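4. Préparer votre séance de moxa à la maison

Vous voilà arrivés au chapitre que nos lecteurs attendent le plus, et nous les comprenons ! La lampe chauffante Kitness est un appareil tout simple, mais prenez quand même le temps de lire ces quelques lignes avant de la brancher, même si vous avez déjà utilisé un modèle plus ancien.

4.1 Avant de commencer

1. Posez le socle sur une surface plane et stable, à hauteur de la chaise ou du lit où vous allez vous installer.
2. Vissez le bras articulé jusqu'au petit déclic (il faut parfois insister un peu, le filetage est serré quand il est neuf).
3. Branchez le cordon, d'abord sur le socle, ensuite sur la prise murale.
4. Réglez la molette sur 1 et laissez chauffer sept minutes. Le voyant passe de l'orange au vert.

Remarque : si le voyant clignote, débranchez l'appareil, attendez qu'il refroidisse et recommencez à l'étape 3. Le code 67 sur l'afficheur signale un bras mal vissé, rien de plus grave.

4.2 Pendant la séance

5. Installez-vous confortablement, la zone à chauffer bien dégagée : bas du dos, genou ou plante des pieds, selon ce que votre praticien vous a indiqué.
6. Approchez la tête de la lampe sans jamais toucher la peau. Une largeur de main suffit.
7. Restez sur le niveau 1 les premières fois. Maricel Fajardo, qui a relu ce guide avec beaucoup de patience, recommande d'attendre la troisième séance pour passer au niveau 2.

ATTENTION : n'utilisez pas la lampe sur une peau irritée, sur une cicatrice récente ou si vous ressentez mal la chaleur. En cas de grossesse, de diabète ou de traitement en cours, parlez-en d'abord à votre médecin. Ne vous endormez pas sous l'appareil, aussi agréable que ce soit !

4.3 Après la séance

8. Ramenez la molette sur 0, débranchez, puis laissez refroidir la tête avant de replier le bras.
9. Buvez un verre d'eau et gardez la zone au chaud. Évitez les repas trop copieux dans l'heure qui suit ; un bouillon ou une soupe légère conviennent très bien.
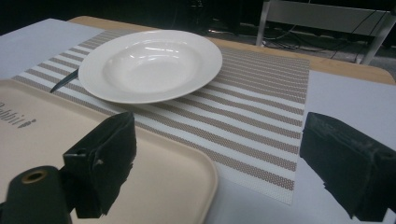 Fig. 7 – Assiette creuse sur set de table rayé.

10. Notez la durée et le niveau dans le carnet fourni, votre praticien sera content de le feuilleter avec vous.

Pour commander une grille de rechange, indiquez la référence 504 à notre service Magbanua. Le nettoyage du filtre est expliqué au chapitre 5.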